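4.2 Changes in the packing work

The packing room at Stirik handled returned and part-filled orders before the project began, and it still does. Bottles and other small containers are picked up one at a time, checked, and put into a box. Before the change, all of this was done by hand at a standing bench. Under the new arrangement, workers spend part of each shift recording the same task with a pair of hand-held grippers, and the recordings are used to train the arms installed on the line by Mendent. Figure 3 shows a worker at the recording table.

We interviewed the workers twice, first when the grippers were introduced and again after they had been in use for 90 days. The first interviews were mostly about job security. The second were mostly about wrists, cables, and pay grades. Pauline Horrocks, the shift lead, described the new work as "the same job with somebody else's fingers." Several workers told us that they had to slow down to make a usable recording, and that slowing down felt wrong after years of being measured on speed.
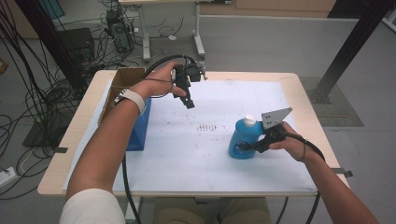
Figure 3. Recording a pick with two hand-held grippers.

The piece rate was the first thing to cause trouble. A worker who packed by hand was paid partly on volume, and a recording shift produced very little volume. For the first weeks, people assigned to the recording table earned less than those at the bench next to them. Management moved recording to an hourly rate in April, after more than 300 recorded shifts had been logged under the old one. Workers who had done the early shifts were not paid the difference, and this came up in almost every later interview.

Skill was the second issue. Experienced packers often turn a bottle slightly as they lift it so that the label faces out in the box. They do this without thinking, and most could not explain it when asked. With the grippers the turn became a separate movement that had to be planned. Some of the older workers found this frustrating. Newer workers, who had less habit to undo, took to the grippers faster and were asked to record more often. This reversed the usual order of standing in the room, where long service had always meant first choice of tasks.

The third issue was physical. Workers reported sore forearms after long sessions, and the site set a limit of 2 hours at the table before a change of task. The limit was generally kept on the day shift. Night shift workers said it depended on who was available to swap.

We did not find that the arms replaced anyone during the study period. What changed was how the day was divided and who decided what counted as good work. Demirtaş, the second site, is discussed in 4.3.

Comments

prinell_reader: Was the back pay question ever settled? The section just leaves it there.

M.T.: We had the same fight over hourly versus piece rate at our plant. It took a year.

nightshift2: Two hours is too long if you have small hands.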